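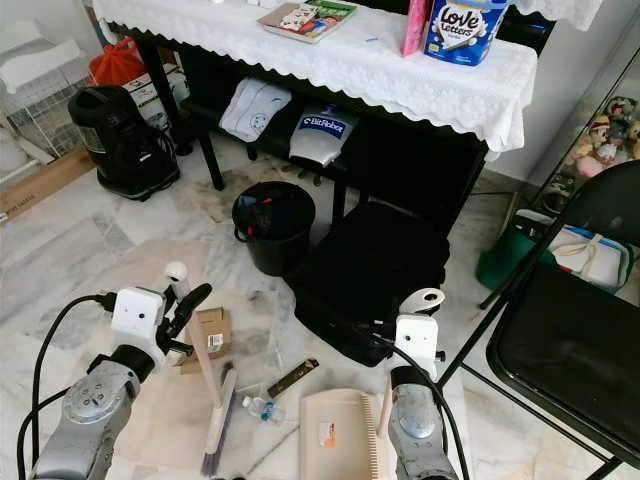 Zellby opens its repair guide library to everyone, and adds spare parts for 14 tablets and e-readers

July 15, 2022

Zellby, the family-run electronics repair and parts business, is very pleased to announce that its full library of repair guides can now be read free of charge by anyone who cares to pick up a screwdriver. Until today the guides were open only to customers who had bought a part from the shop, and we have been asked so many times (and so politely, for the most part) to change this that it feels rather wonderful to be able to say yes at last.

The library holds 137 guides, covering tablets, e-readers, phones and a handful of older music players that our customers will not let us forget. Each one takes the reader from the first screw to the last, with a list of the tools needed, an honest difficulty score and a note of the places where our own technicians have come unstuck. The cracked glass, the torn ribbon cable and the missing screw under the bench all get a mention, in the hope of sparing you the same bad afternoon.

Alongside the guides, Zellby is launching a new range of spare parts under the Mirnelari name. The range begins with replacement batteries, charging ports and screens for 14 tablets and e-readers, among them the Vurnamier reading tablet, which has been the most requested device on our waiting list since February. Anyone who has tried to open a Vurnamier will know that the back cover is held on with a good deal of glue and two very small clips near the volume button, and that the clips do not forgive a heavy hand. Our new guide to the battery swap has 82 steps, which we realise sounds like a great many, but a good half of them are simply the same steps in the opposite order when it comes to putting everything back.

"I started mending these things at my mother's kitchen table, with a butter knife and a hairdryer, and I would have given anything for somebody to tell me which side to start from," said Spyros Sarantis, founder of Zellby. "People write to us to say they have kept a tablet going for another few years because of a page we wrote, and they send pictures of it in a child's hands or propped up next to the bread bin, and I'm afraid I read every one of those letters and then I'm no use to anybody until lunch."

Every Mirnelari battery is charged, drained and charged again before it leaves the workshop, and comes with a 15 month guarantee. Customers may buy the part alone or as a kit, with the opening picks, tweezers and drivers needed for that particular device and a small magnetic mat for keeping the screws in order. The mat was a suggestion from a customer who had mixed up his long screws and his short ones, and put one of the long ones straight through his display. We are grateful to him, and we did send him a new display.

The parts will be stocked from our own shop and also through Lengyel, the tool and component supplier, whose trade counters will carry the full range for independent repair shops. Lengyel has supplied Zellby with drivers and soldering equipment since our earliest days.

"Small repairers ring us every week looking for a battery they can trust, and too often we have had to tell them we hadn't got one," said Sabine Wunderlich, head of trade sales at Lengyel. "I've had the first boxes on my desk for a while now, I've fitted one to my own tablet with Spyros on the telephone, and it's still going strong. It took me most of an evening and two cups of tea, and I enjoyed it far more than I expected to."

Readers who spot a mistake in a guide, or who have found a gentler way into a stubborn device, are warmly invited to leave a note at the foot of the page. A technician will try each suggestion on the bench, and where it works, the guide will be changed and the reader thanked by name, unless they would prefer not to be.

The guides can be read now on the Zellby website, with no account needed. Mirnelari parts and kits are on sale from today.

About Zellby

Zellby repairs consumer electronics, sells spare parts and tools, and publishes repair guides for people who would like to do the work themselves. Press enquiries, review kits and interviews with Spyros Sarantis can be arranged through the press page on the Zellby website.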